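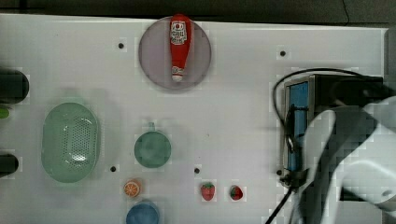 Unit 8: Faults in tabletop pick-and-place

Robotics Lab, Zernstead Technical College
Notes by Gemma Fothergill

Read these notes before the November lab session. Bring your printed copy of the cell checklist. You will need the table layout sheet from Unit 3 as well.

8.1 What happened

The task was a simple one. The arm had to pick up a toy item from the white tabletop, carry it to the plate, release it and return to its rest pose. The toy set includes a ketchup bottle, a mug, an orange slice, strawberries, a bowl and a colander. The program had been used in earlier units without trouble.

On run 1179 the arm left the rest pose normally and then stopped partway through its swing with a protective stop. The operator cleared the stop and restarted. The arm moved a short distance and stopped again. The operator cleared it a second time and raised the force limit on the pendant. On the third attempt the arm completed the swing, but the camera cable had been pulled tight against the bracket and the connector came out of its socket. The program had no check for a lost camera signal, so it went on using the last position it had stored and closed the gripper in the wrong place.

Nobody was hurt. The connector had to be replaced and the cell was out of use for the rest of the afternoon.

8.2 Cause

The cable had been refitted the day before with too little slack. A cable loop that looks generous with the arm at rest can still be too short when the wrist turns. The loop has to be checked at the far end of every joint's travel, and checked again at working speed – a loose cable swings wide when the arm accelerates and may catch on things it clears easily at low speed. 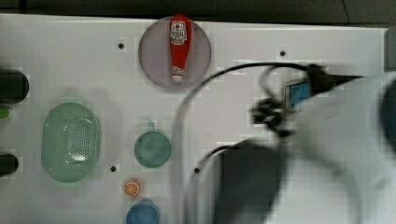

The second cause was the change to the force limit. A protective stop means the controller has measured a force it did not expect. Clearing it once is allowed after you have looked at the arm and found the reason. Clearing it without looking is a procedure violation in this lab, and so is changing the limit to get past it.

The third cause was in the software. Chaudhary, the control program we use, lets you set a timeout on the camera feed. The timeout was off. It had been turned off during calibration and left that way.

8.3 Fault sequence

Write this out in your own words for the lab report. The short form is:

Cable refitted with too little slack
Protective stop, cleared without inspection
Second stop, cleared, force limit raised
Connector pulled out
Program continues on old data
Gripper closes in wrong position

The sequence could have been broken at any line. In your report, pick two lines and say what action would have broken it there.

8.4 Changes to the procedure

Before the first run, move the arm through the full path at 20 percent speed with one person watching the cable and a second person at the emergency stop.

After any protective stop, keep hands outside the table edge until the arm state reads "held." Then inspect the cable, bracket and gripper, and write down what you find before you clear the stop.

Force limits are locked. If you think a limit is wrong, ask the instructor.

The camera timeout must be on for every run, including test runs. Calibration files from the Durkadano bench are not to be copied to this cell, as they switch the timeout off.

8.5 Reading

Course reader, chapter 3, on stop categories. The Zarkville case in the appendix covers a similar cable fault on a larger arm and is worth reading before you start the report.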